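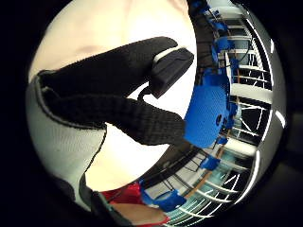
By Märta Westerberg
Opinion | 10th July

Write down how the glove goes on

I love standards. I know how that sounds, and my colleagues at Zillgate have heard it often enough, but a good one-page rule has saved me more afternoons than any piece of software, and robot hand work is badly short of them.

Take the sensor glove. We strap a rigid block over a fingertip, run a cable down between the fingers, and ask a person to reach for a part so that a machine can learn something from it. It's wonderful work! And almost every lab I have visited does it by feel. One person wears the block square on the tip, the next wears it a little toward the knuckle, and both sets of recordings go into the same folder under the same name.

In April, Carmela Soler and I went back through 448 of our recordings to see how many had a note saying where the sensor sat on the finger. We found 70. The rest might be perfectly fine, but we have no way of sorting them, and Carmela spent most of a month trying.

So here is what I'd like to see. Before anyone reaches for anything, the wearer fills in three lines: which finger, how far the edge of the block is from the tip, and which way the cable runs. Then a short test reach toward a fixed part, the same part every time. Printed brackets are good for this because you can make the same one again in another building. Record the file and version of the print along with the session. If the strap gets loosened for any reason, the three lines get filled in again.

Liam Heffernan, who ran the bench at Vovach before he joined us, thinks this is too much. His argument is that people's hands differ anyway, so a fussy rule gives you a false sense of order. He has a point about hands. Our gloves come in few sizes and fingers come in hundreds. But I'd say that makes the note more useful, as it lets you separate the hand from the strap, and you can't do that later from memory (I have tried, and I was wrong about my own sessions).

The other complaint is time. We timed it. The whole thing takes over 15 seconds the first week and less once it is habit, which I can live with.

What I would leave out is just as important to me. Please don't tell people how fast to move, or what angle to come in at. Signe Haugen's group on the Yeoman project wrote a draft like that and the reaches they got back were stiff as boards. Fix the equipment, describe it well, and let the hand do what hands do. That's where all the good stuff is!

Our form is a single sheet and any lab that wants a copy can have it. If yours has a better one, send it to me and I'll happily throw ours out.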